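### 3.2 Collecting the demonstrations

All demonstrations were given by remote control. We had first tried guiding the arm by hand, with the operator holding it near the wrist and moving it through the task. This works well for reaching and pushing, but the operator's own hand and sleeve were often in view of the cameras, and a policy trained on such recordings learns from views it will never have when it runs alone. Remote control avoids this at the cost of a longer period of practice. Each operator was given 40 minutes to get used to the controls before anything was kept.

The task reported here is the stacked dish task. It uses one bowl and one plate, and the arm carries a gripper with two fingers. A demonstration is complete when the bowl rests within the rim of the plate and the gripper has been drawn away from both. The bowl need not be centred. Early in the work we asked for a centred bowl, and operators spent a great deal of time nudging it by small amounts, which filled the recordings with short back-and-forth movements that the policy then copied. Dropping the requirement made the demonstrations shorter and more alike. Figure 1 gives two views of the task.
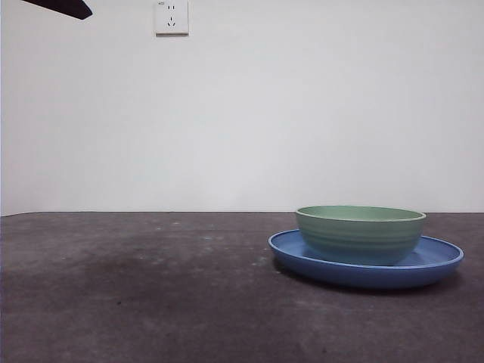 Operators worked from the same instructions, written by Prasanna Kanagaratnam and kept to a single page. They were asked to approach the bowl from above, to close the fingers on the rim, to lift before moving sideways, and to lower the bowl slowly once it was over the plate. They were free to choose where on the rim to take hold. We did not ask them to keep a fixed speed. A pause was allowed at any point, and pauses longer than 2 seconds were removed afterwards by the Tostwood software, which we also used to line up the camera recordings with the joint readings.

In total 400 demonstrations of this task were kept. Those in which the bowl was dropped, or in which the plate was pushed off its starting place by the fingers, were set aside and do not appear in the training set. We did keep demonstrations in which the operator missed the rim at the first attempt and tried again. Earlier work on the Skomov arm had left such cases out, and the resulting policy had no way of dealing with a missed grasp: it closed its fingers, lifted, and carried on to the plate with nothing in them.

### 3.3 Camera views

Two cameras were used in training. One was fixed and looked across the table from low down, and the other was mounted on the gripper. The fixed camera shows the height of the bowl above the plate well but gives little help with distance from front to back, as the plate appears very flat from that side. The gripper camera sees further into the bowl and shows the spacing of the fingertips. Its weakness is that the dishes may lie partly outside its view once the arm has moved away.
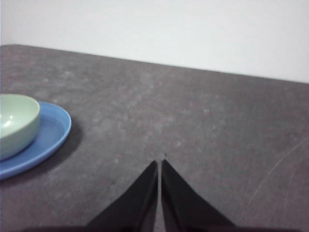 This last point matters for deciding when a demonstration has ended. In our first version the policy was given only the gripper view for this decision, and it would often return to the dishes after letting go, as if to check them. Giving it both views removed most of this behaviour. We also asked operators to hold the arm still for a moment after drawing away, so that the end of the task was present in the recording as a resting state as well as a change in movement.

Both views were reduced to the same size before training. No attempt was made to clean the table surface out of the recordings or to replace the background. The grey table has marks and pale patches that stay in place from one demonstration to the next, and a policy could in principle learn to find its position from them. We tested for this by covering the table with a plain cloth, as described in Section 5.

Fig. 1. The bowl and plate task: view from the fixed camera (first) and from the gripper camera (second).

### 3.4 Preparing the data

Each demonstration was cut into short overlapping pieces, giving 2,811 pieces for training after the removal of pauses. The pieces were shuffled across operators. We held back complete demonstrations for testing and made sure that no piece of a held-back demonstration was used in training. The same procedure was followed for the Gough controller and for the Drarnarmont controller, so the comparison in Section 4 rests on the same recordings in both cases.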